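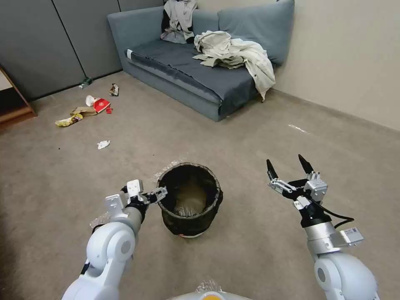 # lounge-bins

Hi! This is the notes file for my little data set about trash bins in living rooms and lounges – where they stand, what lines them, and how often anybody gets up to change the bag. It started as a grumpy spreadsheet I kept in the Nendedwood building and got out of hand.

If you only want the table, it's `bins.csv`. 310 rows, one row per bag change. The rest of this file is me explaining the columns and complaining.

## What's in the folder

- `bins.csv` – the log itself
- `rooms.csv` – 13 rooms, one line each, with floor type and seating
- `liners.md` – my notes on bag sizes (rambling, sorry)
- `photos/` – a few pictures of rooms and bins

## Columns you'll trip over

`bin_id` is a short name I made up for each bin. The ones starting with `W` are from the Wragg flats, the ones starting with `N` are Nendedwood. There's one lonely `C1`, from the Custer Street office, and I stopped logging it after 4 entries when they swapped it for something with a lid. I left those rows in. Drop them if they bug you.

`wall` is what the sides are made of: `metal`, `plastic`, `fabric`, `wicker`. I use `fabric` for anything soft-sided, mesh included, so don't read too much into it. Soft bins are lovely to look at and a pain to line! The bag slides down, you hook it over the rim again, it slides down again.

`liner_shows` is yes/no. If any plastic is poking up over the rim, it's a yes. I went back and forth on this one (does a tiny corner count?) and in the end a tiny corner counts. My earliest rows were stricter and I've redone them all.

`spot` is where the bin lives:

- `wall` – up against a wall
- `seat` – within arm's reach of a couch or chair
- `open` – out on the floor with space around it

I would have guessed `open` was rare. People hate walking around a bin, right? But on carpet it's everywhere, and I've given up trying to talk anybody out of it. You can toss a wrapper from the couch and at least have a shot. 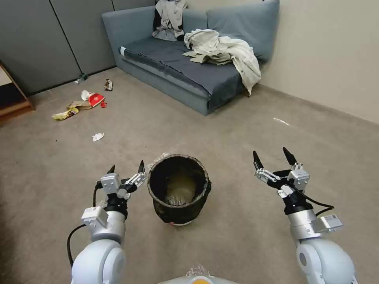

`seat_clutter` got added late, in February, after I noticed that I kept writing "jacket on couch" in the comments. It's a yes if there's clothing or anything else lying on the seating that doesn't live there. A folded throw doesn't count. A coat over the backrest does, and so does one dumped on the cushion with a sleeve hanging off the front. The 231 rows from before February have this blank, and please don't treat blank as no.

`floor` is `carpet`, `wood` or `tile`. Color isn't recorded anywhere. I tried for one week and wrote down "beige", "gray" and "beige-ish gray" for the same rug.

## How I log

Evening, usually close to 9 p.m., when I'm doing the bags anyway. I write down the bin, the spot, whether the liner shows, then I change the bag. Looking comes first! If you do the bag first you'll have tidied the rim without thinking about it and the row is useless.

The table is kept in Panik, my own scrappy logging script. It spits out plain CSV, commas, UTF-8, with a header row. Empty means not recorded.

## Known problems

- Two bins at Wragg traded places at some point and I can't tell when. They're `W3` and `W4`. I'd merge them.
- `bag_size` mixes gallons and liters. The unit is in the next column, please read it.
- No weights. I had a luggage scale for a bit and the readings were all over the place.
- The comments column has typos and a grocery list in it.

## Using it

Do whatever you like with it, and a link back would be nice. If you have rows of your own, send them as a separate CSV with the same header and don't paste them into mine – I merged somebody's by hand once and it took a whole evening. Bins with lids go in `lidded.csv`, which doesn't exist yet.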